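**Ovarar opens orders for Meltia, a practice kitchen for two-armed home robots**

29 Sep 2025

Ovarar is very happy to say that Meltia, our simulated kitchen for teams teaching robots to work around the house, is open for orders from today. We have been looking forward to this for a long while, and so (to judge by the mail we get) have many of you!

Meltia is a set of 20 furnished rooms that run on an ordinary workstation. A team loads its robot, picks a room and a chore, and lets the robot try, as often as it likes, with no plates to sweep up afterward. The rooms have windows, paintings on the walls, counters with odds and ends left on them, and light that falls across the floor in patches, the way it does in the houses most of us live in.

"We kept coming back to cabinets," said Hậu Thái, who leads the Meltia team. "A cabinet looks like such a simple thing, and then you ask a robot with two arms to walk up to one and get its fingertips on the edge of it, and you find out how much there is to learn. So we put in a lot of cabinets, in a lot of colors, and I'm fond of every one of them."

Each robot in Meltia also carries its own viewpoint, so teams can follow a chore from the robot's side, with its body and both grippers in view and the room leaning whichever way the robot happens to be looking. In one of the kitchens, the right gripper meets the edge of a big green cabinet while the left is held up with its fingers apart.
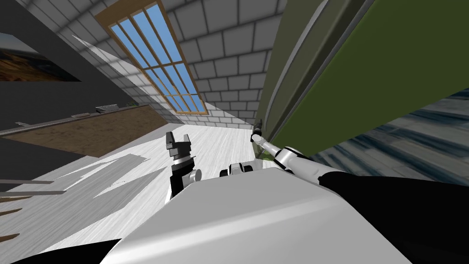

## What comes with it

The first release has 655 household objects and 6 robot bodies, along with a chore editor that Ilir Todorova and her colleagues have rewritten from the ground up. Teams that already use our Isirska recorder can plug it straight in and keep their old files.

"I wanted somebody to be able to sit down with a cup of coffee and have a chore running before the cup was empty," said Todorova. "We spent most of the summer on that one wish."

## Price and availability

A yearly license for one lab is $4000, with support by email included. Schools may ask us about a lower rate, and we hope they will. A second set of rooms, named Đinh, follows in November and will be free to everyone who holds a license by then.

Orders and questions are welcome at the Ovarar sales desk.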